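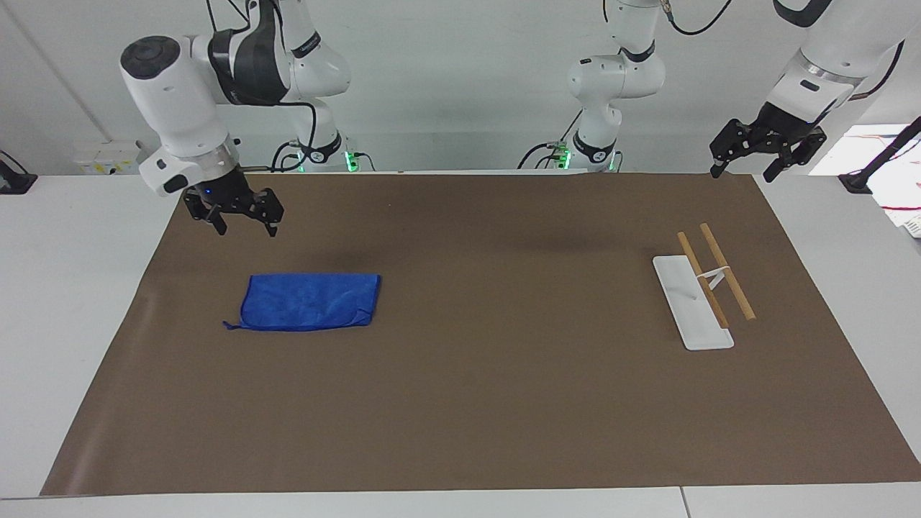 I drove 29 miles last Thursday to return a pair of boots, and I'd like to talk about it.

The boots came from Boersma, the outdoor place in Amdale, and they were half a size too small. My fault, I ordered them off the website at night while watching TV. There's a return form, and there's a chat window, and there's a phone number that plays you a flute. I tried the flute for 50 minutes (I did the dishes, I folded towels, I got quite fond of the flute) and then I put the boots in the car and went.

And you know what? It took four minutes. A guy named Kobe De Haan looked at the boots, looked at my feet, said "you want the ten and a half," and went and got it. He also told me I was lacing them wrong, and I was!

So my opinion, for whatever it's worth, is that stores should quit hiding their people. I don't mean I want a greeter at every door asking how my day's going. My day's fine. I mean there should be a counter with a person behind it who's allowed to fix the thing. The "allowed" part matters a lot. The Hirnura on Funstead Road still has a service desk, and the woman there is lovely, but all she can do is hand you a card with a web address on it. That must be a miserable job, handing out the card all day to people who've already been to the web address.

My brother thinks I'm being an old grump about this. He says he hasn't spoken to a store employee since spring and he's never been happier. Fine! He also has a blender in his garage that he never got around to sending back, and it cost him 70 dollars. I'd bet plenty of people have a blender like that. You get to the third screen, it wants an order number you don't have, and you decide you can live with a blender that leaks.

I know a counter costs money. Somebody has to be paid to stand there on a slow Tuesday in February. I'd pay a bit more for my boots to cover it, and I bought socks while I was in there too, plus a headlamp I had no plans to buy, so maybe Boersma came out okay on the deal.

The boots fit great, by the way. I've had them up the ridge trail twice now and my left heel is still a little sore, but that's probably the new socks.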